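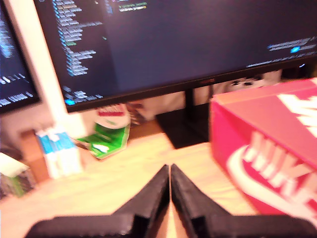 Chapter 6
Boxes, Lids and Labels

Almost every desk has a box on it at some time. A shoebox is a good first object for the student of packaging, for it is cheap, it is strong, and most people keep it long after the shoes are gone. In this chapter we study how such a box opens, and what its label tells to the person who buys, sells or stores it. 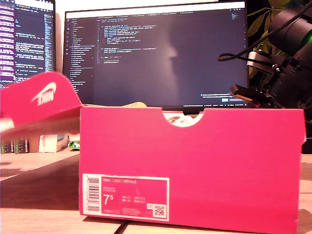
Maj-Britt Sæther: In my storeroom in Mackay I had 125 boxes on the shelves, and I never opened one to learn the size. I read the label on the long side — that was enough.

Her remark brings us to the first question of the chapter. On which side should a label go? If the box is stored with its long side to the front, as on a deep shelf, the label must be on that side too. On the label shown in this chapter the size, 7.5, is much larger than the other words, and the size conversions are small beside it.

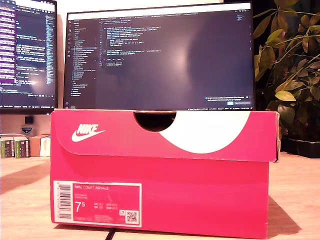 6.1 The Finger Notch

The half-round cut at the top edge is called a finger notch. It gives the fingers a place to hold when the lid is lifted. It also lets us look at the contents a little, for example at the tissue paper, when the lid is open.
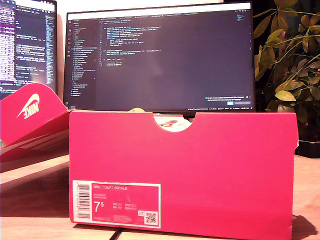 Visitación Urquijo

Before you read further, take a shoebox from home and open it slowly, with one hand only. Write down which part of the lid moves first and where your fingers go. You will need these notes for Exercise 13.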